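About Canda

We started out as a repair counter for kitchen appliances, and in most ways we still are one. People bring us the fridge that hums, the freezer that ices over, the door that never quite shuts. These days we also look after the refrigerators in shared kitchens, the kind where everyone has a shelf and a jar they swear they'll finish. We care for 262 of them now, and we love this work!

What has changed is how the day gets planned. Until two years ago it all lived on paper: door checks, seal checks, shelf lists, part orders, who was going where. Then we brought in Leta, our scheduling and stock system, and the paper went away (well, most of it – the wall calendar stays).

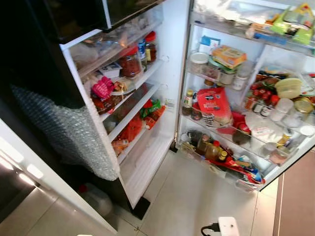
4 min read

A fridge in daily use is a busy thing. Jars, packets, bottles with yellow caps, a pack of cherry tomatoes, all of it riding on the doors every time they swing. That's a lot of weight on a hinge, and it's the reason door checks are the heart of what we do. Leta keeps the history of every hinge and seal we've worked on and puts the ones most likely to need attention at the top of the morning list. It orders the gaskets too. Last year it placed 796 part orders without anyone on our side retyping a model number, and if you've ever typed model numbers for a living you'll know why there was cake that day.

There are 22 of us, the same number as before Leta. The two people who used to spend their mornings on order forms now go out on calls, and both trained for it on paid time over 3 months. Gashi, our training room, came out of that. It has a workbench, a row of old compressors to take apart, and a door that anyone on staff can walk through when they want to learn something new.

Some things we've kept in human hands on purpose. Leta suggests a route, and the technician can change it with one tap and doesn't have to say why. It doesn't time anyone's visits. It can't see what a tight gap between two appliances is like to work in, or that a customer would like ten minutes to talk through what that noise was.
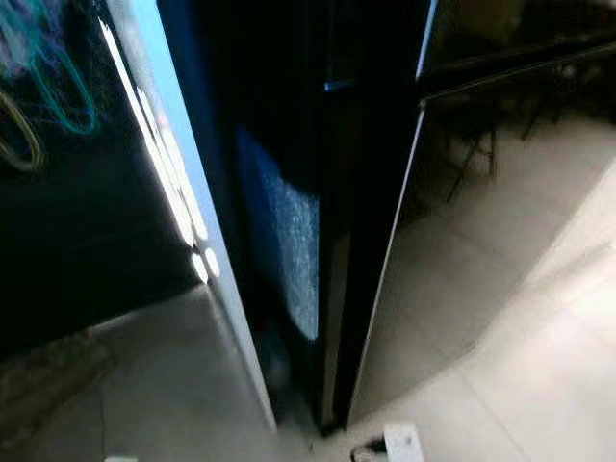
Valbona Leka says the first month was hard going, that she kept a paper list in her pocket and trusted it more than the screen, and that what won her over was getting home at the time she'd told her kids. She'd still like the system to ask before it moves a job to the afternoon, and she has told us so more than once.

She's right about that, and it's what we're working on now. The project is called Kusska, and it gives technicians the first say on any change to their day. We plan to have it running on every phone by May. Everybody who'll use it has tried the early version, and the list of complaints has been wonderfully long!

If you have a shared kitchen that needs looking after, or you're curious about learning the trade with us, stop by the counter any morning after 8. The coffee is on the left as you come in.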